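Visit Report: Pellwood Automation Laboratory

In August a delegation from Skanen visited the Pellwood laboratory to review its work on gripper selection for small-parts handling. The delegation was led by Veronica Lungu and received by Liviu Nistor, head of the simulation section. The morning was given to the simulated work cell, in which all candidate grippers are tried before any hardware is ordered.

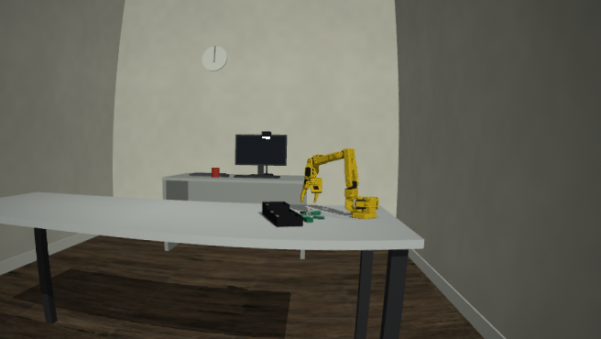 Mr. Nistor explained that two grippers, supplied by Brero and Dinu, are being compared on the same simulated arm. Both are of the parallel type. The room, the desk and the starting position of the parts are stored with each trial, so that a run made with one gripper can be repeated with the other. The laboratory has recorded 2254 runs to date.

Octavian Jitaru of our delegation asked how flat parts are treated, as these cause the most trouble on our own line. The section considers them the hardest case. The green pieces beside the black box lie close together, and an open finger coming down on one may touch its neighbor. Approach height and finger opening are therefore logged separately for each attempt. 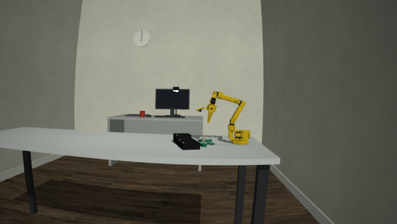
A batch consists of 128 runs and is started at 6 p.m. for review the next morning. Rogério Pimentel, who maintains the controller software, noted that contact between fingers and thin parts remains the weakest area of the model. Physical tests of both grippers are planned. Pellwood has agreed to send us the trial settings, and Ms. Lungu will forward drawings of our parts to Mr. Nistor.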